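Gebremedhin Zeleke has run the night bus between Vadelton and Fekham for 4 years and describes it as "a library with worse suspension". Some 60 people ride it on a good night in December. "Most are asleep by the roundabout," he says. "I try not to take it personally." He once had 3 passengers, all of them going the wrong way. He drove them back. "Well, I was going anyway."
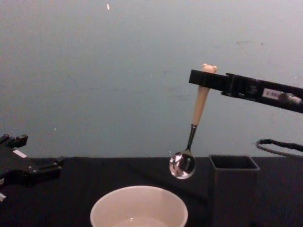 What does he do about people who sleep past their stop?

He calls out the name of each stop, twice, and louder at Fekham.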